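Week 4 notes: where is the gripper, and how sure are you?
Robot Software Practicum, Prandham
Notes by Nathalie Grewal

A few of you asked for something written down from last week, so this is that plus the new material. Skim the first half if you were there and awake.

Last time we got as far as frames. You have a camera frame, you have a tag frame, and the detector hands you the transform between them. Most of the bugs I saw in the homework came from mixing up which way that transform goes. Please name your variables so that I can tell. cam_T_tag takes a point in tag coordinates and gives it to you in camera coordinates, and if you write it that way the chains almost check themselves:

world_T_grip = world_T_cam * cam_T_tag * tag_T_grip

The inside names have to match as you read across. If they don't, stop typing and fix it before you start flipping signs at random (I have done this at midnight, it does not help).

The last term, tag_T_grip, is a constant. You measure it once per gripper and put it in the config file. The left and right grippers do NOT share one! Dean Rudd copied the left values into the right block in April and we spent a whole afternoon blaming the detector.

Now for the new part. A single flat tag is fine while it faces the camera, but wrists turn, and once the tag is edge-on you get nothing useful. So we put the tags on cubes. As the hand rolls, one face goes away and another comes into view, and your code has to treat all of them as one rigid body.
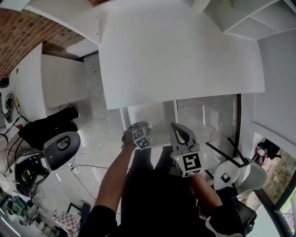

The lazy way is to solve for a pose from each face and average the results. Please don't. Two faces rarely deserve the same weight, and averaging rotations by adding up quaternions will bite you the first time one comes back with its sign flipped. Collect all the corners from every face you detected, look up where each corner sits on the cube, and do one solve over the lot. With a single face you have 4 corners and the answer can jump between two poses that look nearly the same to the camera. With two faces that mostly goes away.

When you're stuck with one face, keep both candidate poses and pick the one closer to your prediction from the previous step. Rosaire Hawthorne wrote a small helper for this in the Riis repo, called pick_branch. Read it before using it, it assumes your timestamps are in order.

Which brings me to filtering. The raw poses are jittery, and everybody's first move is a heavy low-pass. It looks lovely on the plot and then your gripper pose lags behind the jaw opening signal, so the learned policy closes on air. Start with a constant velocity model, gate out the wild measurements, and smooth offline if the data is only for training. Offline you get to look at the future, so use it.

Dropouts: short gaps you can interpolate (slerp for rotation, linear for position). Long gaps you mark as invalid and leave alone. I don't want to see a straight line drawn through half a second of missing wrist motion.

Homework, due December 5, 2023

The log is on the course drive under Serkance, 1337 frames, both hands.

1. Recover world_T_grip for each hand using the joint corner solve.
2. Plot reprojection error per frame. In 196 of the frames the left cube gives you only one face, so plot those in a second color.
3. Write half a page on your gating threshold and how you chose it. "I tried a few" is an acceptable start but not the whole answer.
4. Swap the left and right tag_T_grip on purpose and tell me what the error plot does. Think before you run it - the result surprised a couple of people last year.

Clifford Sawatzky is taking questions on the calibration side, and Evangelia Lambrakis has the build fixes if the detector won't compile on your laptop. Anything about the filter, come and bother me.

Next week is time sync between the cameras and the jaw encoders. Bring the plots.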